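The Knot at the Bottom of the Box
By Zübeyde Canpolat

I own more jump ropes than any grown woman needs, and until this past September every one of them lived in the same cardboard box under my stairs. You know what that looks like. You reach in for one rope and pull out all of them, plus a knee pad and somebody's left mitten, and by the time you've got a single rope free you no longer feel like jumping.

I got back into it the way a lot of us did, by reading that it was cheap. My first rope was a Nulline, a skinny cord with slim handles, and I was terrible. I could do 38 skips before I tripped, and I know this because I did exactly 38 for most of a week, like I'd hit a wall. My goal was 200 without a miss. (My much bigger goal, written on the fridge in purple marker, was 1000. The purple marker is still up there and we don't discuss it.)

But the jumping isn't what I want to talk about! I want to talk about what you do when you're finished, when your calves are burning and the rope is lying there on the floor like spaghetti. For years I just wadded it up. I'd squash it into a ball, stuff the handles in the middle and toss the whole thing into the box, and then complain the next day that the cord had kinks in it. A kinked cord slaps the floor early and then it slaps your shins, and I have had the welts to prove it.

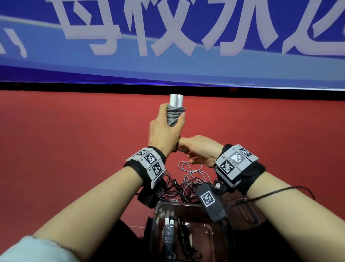

So I started asking people how they put theirs away, and everybody had an opinion. My sister folds hers in half, then in half again, and ties a sort of overhand knot in the fat part. It looks tidy in the bag and it's murder on a thin cord. A man at the Mesitz rec hall hangs his over a coat hook by the middle, handles dangling, and has apparently never had a kink in his life. I don't have a spare coat hook. I have a box.

What I've settled on is winding. You hold the handles in one hand and feed the cord around with the other, nice and easy, and you let the cord tell you which way it wants to turn. That part took me ages to learn. Every cord has a bend it picked up in the package, and if you go against it the loops spring open the second you loosen your fingers. Go with it and they lie down next to each other pretty much by themselves. 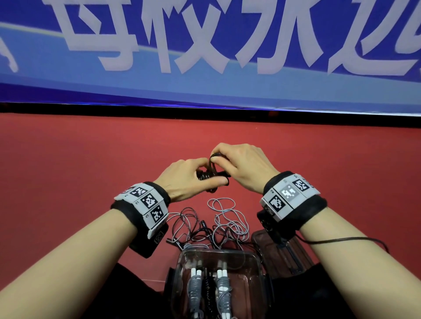

Loops in one hand, the other hand doing the winding.

Size matters too. I used to wrap tight because tight looked neat, and I was proud of my little bundles. On a beaded rope you can't really do that anyway, since the beads won't let you, but on a plain plastic cord you can go as tight as you like and then pay for it later. If I'm jumping again tomorrow, I'll wrap it snug. If it's going away until spring, I make big lazy loops the width of a saucer and lay the rope flat on top of everything else.

Then there's the tail, the last bit of cord that's too short to go around again and too long to leave hanging. My sister says rubber band. I say rubber bands dry out and snap in the box, and then you have crumbs of rubber band. I tuck mine under the last loop and give it a small tug.

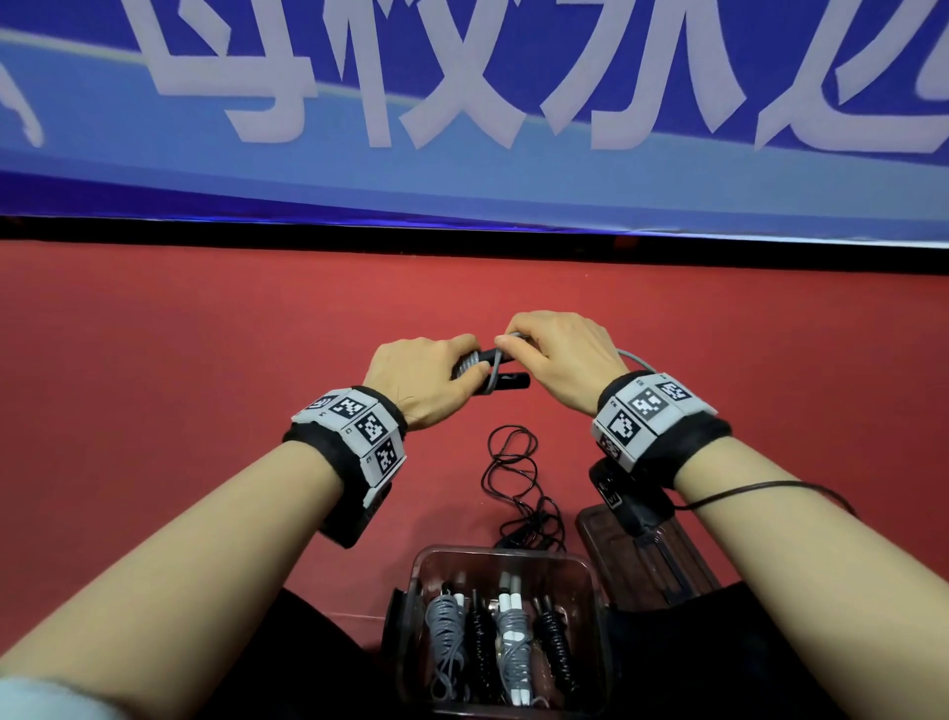 Getting it out again deserves some patience as well, and I say that as someone with very little. Don't shake it! I shook mine for years, holding one handle up high and flapping the rest, and all that does is pull a loose loop into a tight one. Unwind it the way it went on, one turn at a time, and if it's been sitting in a cold closet, drape it over a warm radiator for a few minutes first.
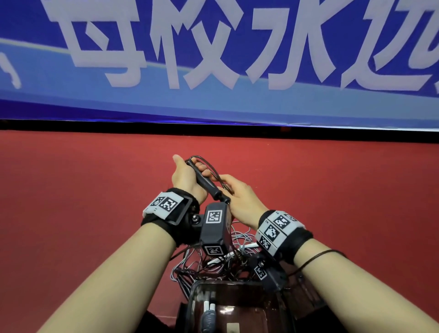 Handles are where I've spent real money. My Gasgate pair cost 46 dollars, which I told my husband was for two pairs, and they're long, which my thumbs like, but the cord comes out at a stubborn angle. Look at how it leaves the handle before you buy one. A black handle with the cord arcing up out of the top before it drops down, like the one in that hand, gives you a curve to work with, and I start my winding from there so I'm never folding the cord right at the end. The Mittal ones I bought after that are stubbier and lighter, and I reach for them first most mornings.

The box is gone, by the way. I have a shallow drawer now, with the ropes side by side and the saucer-size loops at the back. The mitten is in there too, because I still haven't found the right one.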